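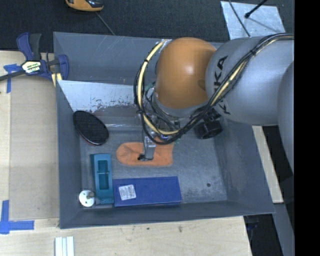
Ticket 104: grasp planner rejects soft items lying flat in the bin
Component: Zirkgate (grasp planning), with changes in Vimis (segmentation)
Opened by: Houshang Tabrizi
Date opened: 20/03/2024
Priority: normal
Status: resolved, one follow-up open

Summary

With mixed items in the grey bin, Zirkgate returns no valid grasp for cloth items that are lying flat. Rigid items in the same bin get candidates as normal. The arm goes to the pre-grasp pose above the cloth, waits until the planner times out, then goes back to home. No fault is raised on the controller.

Steps to reproduce

Load the mixed set, with the orange cloth item flat near the middle of the bin floor and the dark-blue box next to it. Start a pick cycle from the Alipour console with target selection set to manual. Pick the cloth as target. Wait.

Expected: at least one candidate passed to the motion planner.
Got: "no feasible grasp, reason: contact height below floor margin".

Log extract

[planner] target accepted, class soft
[planner] candidates generated: 20
[planner] rejected, floor margin: 20
[planner] candidates left: 0
[planner] timeout after 8 s
[motion] return to home

First checks

Restarted the planner node. Same result.
Restarted Vimis and cleared its background model. Same result.
Moved the cloth nearer the left wall, by the teal tray. Same message, but the rejections were split between floor margin and wall collision.
Folded the cloth over on itself. Candidates passed and the pick plan went through. This points at height and not at the class label.

Comment, Houshang Tabrizi

The floor margin is set in the cell config and was last changed in October, when we went over to the small black fingertip pieces. The value in there still belongs to the old longer tips. The planner therefore thinks the finger reaches further down than it does, and every grasp on a thin item looks like a collision with the bin floor. The box and the tray are tall enough that it never showed up.

I have put the correct tip length in the tool file and reloaded it. Candidates left on the flat cloth went from 0 to 2. Better, but both are at the straight end of the cloth, so there is something else going on at the rounded end.

Comment, Gikwood support

Can you send the segmentation mask as well as the planner log? With worn metal floors we have seen depth dropouts on the shiny patches. Vimis fills those holes from nearby points and the fill can end up higher or lower than the real floor. Please also say whether the hose and cable bundle shows up in the cloud when the arm is over the bin.

Comment, Houshang Tabrizi

Mask and cloud attached to the ticket on the server. To answer both points:

The floor is scuffed and has lighter cloudy patches on it. The fill next to the rounded end of the cloth sits too high, so the cloth and the floor come out as one surface there.

The bundle does show up. It loops round the left side of the orange joint and hides part of the cloth from the camera. The self-filter only knows the arm links from the model file. It has no idea about the cables or the pale hose, so those points are left in as an obstacle hanging over the target.

Changes made

1. Tool file: fingertip length corrected.
2. Vimis: hole filling switched off inside the bin region. The floor is now a fitted plane taken from the empty-bin scan.
3. Vimis: the target mask is taken once from home, before the arm moves in, and kept until the grasp is finished. It used to be refreshed at the pre-grasp pose.
4. Zirkgate: added a padded volume around the joint and the bundle to the self-filter. Padding is generous for now.

Result

Reran the same layout. Candidates generated 20, rejected 12, left 8. They are spread over both ends of the cloth. Planning finishes before the timeout every time. Rigid items checked again with the new floor plane and they still plan as before.

Still open

The padded volume is fixed to the joint, but the bundle shifts when the wrist turns. At large wrist angles part of the hose comes outside the padding and the obstacle points come back. Gikwood suggest a second volume attached to the next link. Moved to its own ticket and assigned to me.

Please do not copy the old cell config over from the backup when reinstalling. It still has the wrong tip length in it.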